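The Long Table at Dultberg

By Damilola Lawal
29 Dec 2019

The game starts when the dishes are done. In the back room of the Dultberg grange hall, people wipe down the tables, drag the benches closer to the stove and wait for Wondimu Demissie to bring out the boards. He made most of them himself. The oldest has a burn mark on one corner from a kettle that was set down on it during an argument over a score.

They play Nerkness, a dice game that as far as anyone can tell is played in this valley and nowhere else. It takes two players, two dice and a pencil. The first to 100 wins. A round can be over in ten minutes or can drag on past an hour, depending on how careful the players are, and in Dultberg they tend to be careful.

Demissie learned it the winter he moved here to work at the feed mill. He was renting a room above the hardware store and didn't know anyone. The owner of the store invited him down to play on a slow afternoon and beat him nine times in a row.

"I thought he was cheating," Demissie said. "Then I thought I was stupid. It was a couple of weeks before I saw that he just stopped earlier than I did."

Stopping is most of the game. A player rolls both dice and adds the total to a running count, and may keep rolling for as long as he likes. If a one comes up on either die, the whole count for that turn is lost. If he stops first, the count is written down and is safe. There are many games around the world that work this way, and people who study games usually put them in one family. The valley's version has its own wrinkle, called the loan. Once in a game, a player who has just lost a count can take half of it back, but the other side gets to roll twice in a row. Older players almost never take the loan. Children take it every time.

The arithmetic is not hard to work out. With two dice, the chance of at least one of them showing a one is 11 in 36, a little less than a third. So the more you have on the count, the more each new roll puts at risk, and there is a point where the average loss is bigger than the average gain. Anyone with a pencil can find that point. Demissie has it written on a card in his wallet. He says he looks at it less than he should.

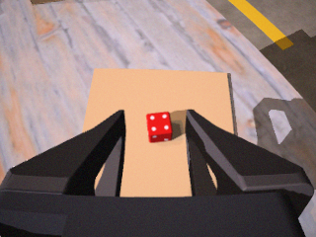 What people do with that knowledge is a different matter. I watched a retired bus driver roll four good throws in a row, reach a count that any chart would have told her to keep, and pick up the dice again. She was behind by a lot and said she wasn't going to catch up by inches. She threw a six and a one. She wrote a zero on her sheet, passed the dice and asked if there was any pie left.

Nobody I spoke with could say for certain where the game came from. The county history, a thin book with a green cover, gives it one paragraph and says it was brought in by quarry workers. The quarry at Plolteo opened in the 1880s and closed before the Second World War, and the men who worked there lived in bunkhouses with long evenings and not much light. A score book from one of the bunkhouses is kept in the town library. The pages are mostly columns of numbers, with initials at the top and now and then a note about money owed. The word "Nerkness" is on the inside cover, spelled with one s.

The other story is that it came from a family named Aliyu, who ran a boarding house near the rail stop and kept a table for guests. The house is gone, but the street still has the name. A few of the older players call the last throw of the night "the Aliyu," and it is considered rude to leave before it. When I asked why, I was told that was how it was done.

The dice themselves get less attention than I expected. I had thought there might be rules about them. There is a coffee can on the shelf by the door with a mix of dice from old board games, drugstore packs and estate sales, and players reach in and take what they want. Some have favorites. One man rolls with a pair that don't match, one ivory colored and one green, and has done so since high school. He told me he knows perfectly well that it makes no difference.

He is right, within limits. A cheap die is not perfect. The corners may be rounded unevenly or the plastic may have a bubble in it, and over many thousands of throws a lean toward one face might show up. Casinos use dice with sharp edges and filled pips for this reason, and retire them quickly. Over an evening in a grange hall, no one would ever notice. What does matter is the surface. A hard table sends dice onto the floor, and a thick cloth can stop them dead before they tumble. Demissie's boards are planed smooth and left without varnish. He tried felt one year and took it off by spring.

There used to be game nights in three other towns along the river. Those stopped one at a time as the halls closed or the people who kept the keys moved away. Dultberg's nearly stopped too, the year the furnace failed. For most of that winter they played in kitchens, two tables at a time, and the scores were carried over to the hall on scraps of paper when the heat came back on.

Attendance has been better lately. The school let Demissie come in for a few afternoons to teach the game to the fifth grade, as part of a unit on fractions, and some of those children now bring their parents. In August the tables are moved outside under the maples, and it can be hard to find a seat. In winter it is mostly regulars -- the bus driver, the man with the odd pair, a couple who farm sheep up the north road and bring their own cushions.

I played four games on my visit and lost all of them. In the last one I was ahead until close to the end, and I had a good count going. Demissie had his elbows on the table and was looking at the stove. I rolled again.

"That's the roll I used to make," he said, and reached for the pencil.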